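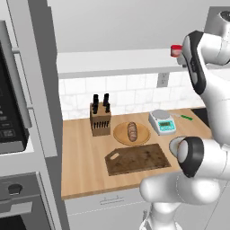
I joined the Sturkemley robotics club because I wanted to build something. What I got was a kitchen on a monitor. This term's project is called Reltudov, and the idea is that we teach a robot arm to do chores in simulation, then enter the best run in the Prutumville student competition in November.

I have doubts. The last time the club won anything was 2016, with a machine that pushed wooden blocks off a table and lost a wheel doing it. You could walk over and kick it. Our new one lives on a server and nothing in its kitchen weighs anything until somebody types in a number.

The pitch at the first meeting was that we could run 2922 attempts before the end of summer and never break a dish. Fine. But a dish that can't break doesn't teach you much about dishes. I asked what the bread was made of and got a long answer about friction settings - guesses, mostly. I also asked who decides when a try counts as a success. A script does, and one of us wrote it. 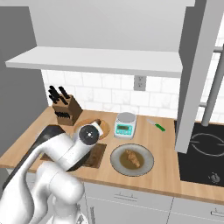
Sadao Kaneko left a comment on my last post saying I had it backwards: with a real arm the club would get 80 tries in a semester, spend half of them looking for a missing screw, and learn less. He also said the grading script is open for anybody to fix, me included.

Okay, I looked at it. Of the 328 runs marked good last week, I watched nearly 50 and would have failed a lot of them. The script only checks where an object ends up. It doesn't care how it got there or what got bumped on the way. I sent Asuka Kinoshita a list and she has agreed to rerun the whole batch with a stricter check, named Uchida for reasons I missed.

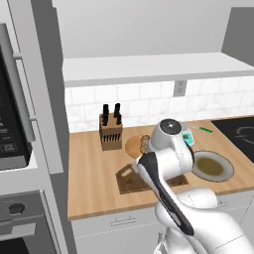 Reltudov kitchen, arm at the round board.

I'm staying through November, mainly to see the new numbers. If they drop as far as I think they will, I'd like them on our competition poster in large type. Asuka says we'll talk about it.

Posted 7/28/25
Filed under: Robotics Club, School Projects, Complaints

Contact | Copyright 2025 | Back to top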